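## Household tidying study reports first results

The manipulation group at Indham has published the first results of its study on teaching robots to tidy ordinary bedrooms and living rooms. The work, led by Divya Unnithan with Saranya Hegde and Murali Rodrigues, began in May and tests whether skills recorded by people with hand-held grippers can be passed to a robot arm without any further practice on the robot itself.

Under the method, known within the group as Tritix, a person carries out a task while holding a gripper in each hand. The recordings are then used to train a control policy. The group collected 145 demonstrations in lived-in homes, where the furniture, bedding and belongings were left as the residents keep them.
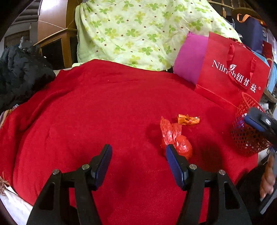

Light, crumpled items proved the hardest to learn. Plastic bags and sweet wrappers change shape when touched, and a soft surface such as a blanket gives way under the fingers, so that the cloth is easily pinched along with the object. The group therefore added a short pause before each grasp, during which the policy corrects the height of the jaws.

In 100 trials on the robot, the revised policy picked up the chosen item and placed it in a container 81 times, against 58 for the version without the pause. Most of the remaining failures involved thin wrappers lying flat – a problem the group intends to address with a softer jaw pad.

"The demonstrations from real homes made a clear difference," said Ms Unnithan. "A policy trained only on our laboratory table did poorly as soon as it met a quilt."

Marisa Colombo, who reviewed the work for the Shiferaw programme, welcomed the results but noted that all trials had been run in two rooms, and asked that the next stage cover a wider range of homes.

The second stage will be carried out jointly with Stendia. Revathi Gounder will oversee the new recordings, and the group expects to release the demonstrations together with its training code once residents have given their consent.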